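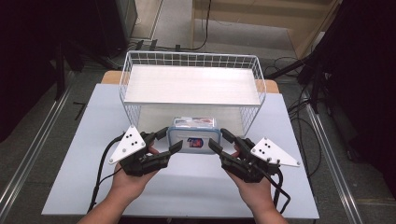
Household Work for Beginners
Part Two: The Kitchen and the Pantry
Chapter 6
Food Containers and Wire Shelves

Contents of this chapter
Introduction
Words used in this chapter
The container and its lid
The wire shelf
Bringing a container to its place and taking it back
Labels
What to prepare for the practical work

Introduction

In the last chapter we studied how to wash and dry the dishes of a small household. Now we go to the question of where the things are kept. The student who has worked in a kitchen already will think that this is an easy chapter, and in one sense it is easy. There are no dangerous tools and no difficult measurements. But when I was teaching the first course at Tiltemwood, to nearly 70 learners in two groups, I saw that more time was lost in looking for lids than in cooking the soup. For this reason the subject has now received its own chapter, which it did not have in the first edition.

We will speak mostly about one kind of container, the rectangular plastic one with a lid that closes with flaps on the sides. It is sold almost everywhere and most households have a few of them, often in different sizes that do not fit each other. We will speak also about the wire shelf, by which I mean a simple stand of white or gray wire with a flat top. It is put on a table or inside a cupboard, so that there is one level under it and one level on it.

Glass jars, metal tins and paper bags are the subject of Chapter 7 and will be mentioned only shortly. The refrigerator has a separate chapter in Part Three.

Words used in this chapter

Body. The lower part of the container, which holds the food. It can be clear, or it can be milky so that you see only the color of the food inside.

Lid. The upper part. In this book the word "cover" is used only for cloth and foil.

Rim. The edge where the body and the lid meet.

Seal. The soft ring which lies in the lid and presses on the rim. In some containers it can be taken out for washing, in others it is fixed.

Flap. The hinged piece on the side of the lid that goes down over the body and holds it closed. Some shops call it a latch, a clip or a wing. In the Kpodo workbook it is called a lock, so students who used this workbook before should note the difference.

Level. One surface on which things can stand. A wire shelf on a table gives two levels, the table itself and the top of the shelf.

Clearance. The free height between a lower level and the one over it. This word comes back many times in the chapter and it is good to learn it now.

The container and its lid

A container should be looked at in three conditions: open, closed but not locked, and locked. Many mistakes come from the second condition. The lid lies on the body, from a distance everything appears to be correct, and the person lifts the container by the lid. If there is rice inside, the rice goes on the floor. So the first habit of this chapter is to pass your thumb over every flap before the container leaves the table.

Close the flaps in pairs. First press the two long sides, then the two short sides. When you close one corner strongly and then go to the next corner, the lid can rise on the opposite side, and then the last flap needs too much force. A flap that is forced many times becomes white at the hinge and later it breaks there. It is not possible to repair it in a good way. A container with a broken flap can still be used for dry things that have their own bag, for example tea or wrapped sweets, but it should not go back among the containers for wet food.

The size is usually marked on the bottom, and sometimes also on a paper label from the shop. The one that we use for the exercises has 744 milliliters. It is not a round number, and students often ask me about it. The manufacturers measure up to the rim, and the shape of the corners takes away a little. In practice you will fill it less than this, so that a finger's width is free under the lid. For cooked food with sauce leave a little more.

A new container should be washed before the first use, also when it looks clean. Take away the shop label if it is on a place where your hand or the food will touch it. Some labels leave glue. Cooking oil on a soft cloth removes most glue, and after it warm water with soap. If the label is printed on a loose paper inside the lid, simply lift it out.

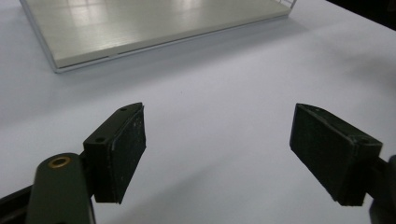 Before you put anything in its place, prepare the surface where you will work. The working surface for this chapter is a plain table with a light top. It should be wiped and then left to dry completely, and the materials are brought to it one by one. I ask the students to keep the middle part of the table for the container in work, the left side for what is coming and the right side for what is finished. Left-handed students may turn this around, but they should then keep it like that during the whole exercise.

The wire shelf

The wire shelf is light and cheap, the air passes through it, and one sees from all sides what is standing under it. These are its good qualities. It has also some weak ones. Small things tip over on the wires if the top is not solid. A shelf with a flat top is better for this, but then the dust stays on it and it must be wiped more often. And the thin wires bend if heavy bottles are put always on the same place.

Before you buy or choose a shelf, measure the clearance. Measure from the table to the lowest wire of the upper level, not to the top surface itself, since many shelves have a frame that hangs down a little. Then measure the highest container that should stand under it, with the lid on and the flaps closed. Between the two numbers there should be enough free space for your fingers. I use the width of two fingers as a rule. With less than this the container can be pushed in, but it is unpleasant to take out again, and in a busy kitchen the people will stop putting it back.

Look also how deep the shelf is. A container that stands halfway out in front is hit by elbows. If your containers are longer than the shelf is deep, turn them with the short side to the front. You lose some view of the content, but this can be corrected with the label.

A simple order for two levels is the following:

Lower level: full containers, heavy containers, things used every day.
Upper level: light containers, things used each week, lids that are waiting for their body.

Other orders are possible. In the Dosville training kitchen they keep the breakfast things on the upper level, at the height of the eyes, and this works well for them. What is important is that all persons of the household know the order and that it is not changed every month.

Bringing a container to its place and taking it back

Hold the container at two opposite sides, low, on the body. Do not hold it by the lid or by one flap. When the container goes under a shelf, bring it first to the table in front of the shelf and set it down. Then push it straight to the back. Students who try to fly it directly to its place almost always touch the upper wire with the lid, and a flap can open from this touch.

To take it out, do the same in the opposite direction. Pull it toward you on the table until the whole lid is free of the shelf, and only then lift it. When you tilt a container to look at the lid or to read a label on it, keep one hand on each side and remember that sauce will run to the lower corner. A good seal keeps it inside. With an old seal I would not try.
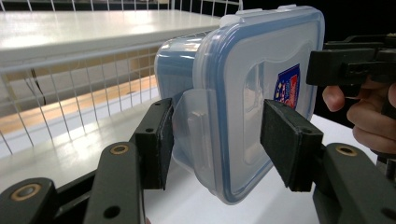 Page last changed: June 29, 2021

When two people work together, one holds the container and the other arranges the shelf. The person who holds should say a short word before letting go, for example "yours" or "down". This sounds childish to adult students, but after one afternoon they all do it.

Labels

A label answers two questions, what is inside and from which day. It should be on the short side of the body, in the upper half, where the hand does not rub it. The lid is a bad place, for two reasons. Lids are exchanged between containers of the same size, and on the lower level the lid is hidden by the shelf.

Write the name of the food in one or two words, and the day in the form that the household uses. Use a soft pencil or a marker that can be washed away. The old label is removed when the container is washed and not when it is filled again. If you wait until the filling, you will one time forget it, and then there are beans with the name of lentils.

The printed label sheets from Zumgate fit the short side of the container in our exercises. Any paper tape will do the same work.

What to prepare for the practical work

Each pair of students needs:
a table with a clean light surface
one wire shelf with a flat top
one rectangular container with its lid
a ruler or a tape measure
paper tape and a pencil
a dry cloth

Bring also one container from your home, preferably one that does not close well. We will look at it in Section 6.2. Students who joined the course in November and have missed Chapter 5 should read its last two pages about drying first, as a container which is closed when it is still wet will be treated there and is not repeated here.

Naa Agbenyega

Next: Section 6.1, Measuring the clearance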